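3.2 Collecting the demonstrations

Okay, so this is the part of the project we spent most of our winter on! Before Witent (our policy network) could learn anything at all, it needed examples, and lots of them. We picked drive caddies in desktop computers as our first task because they're fiddly, they're blue (easy to spot) and we had old towers to spare.
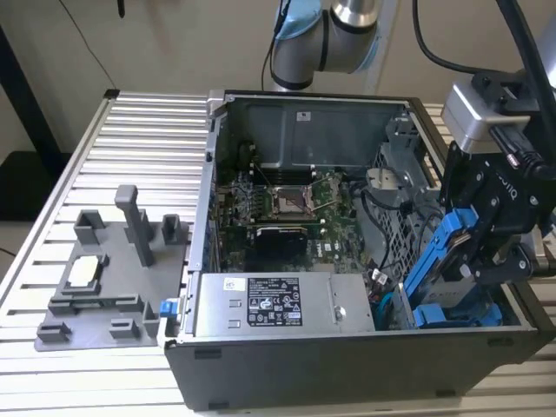
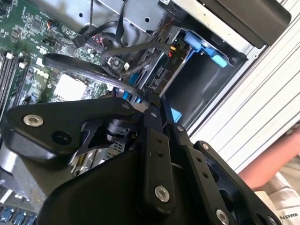

Figure 2. Caddy task, workspace camera first and then the camera on the gripper.

We recorded 497 demonstrations between the start of February and the end of that month, all of them steered by a person. I'd planned on 100 and then stopping, but the early models kept missing the bay by a hair, so we went on. Each run was saved with both camera views plus the joint positions, and we threw out 42 where the two video streams had drifted apart in time. I kept the clumsy ones, though! If the operator bumped the cage and backed off to try again, that stayed in, and I think Witent learned a good bit from those (see Section 4).

One thing I'd do differently: we had only 2 operators, and they have very different styles. One goes straight in, the other sort of hovers and wiggles. The Joubert score we use for smoothness rates the hoverer much lower, even on runs that went fine, so we report results for each operator separately.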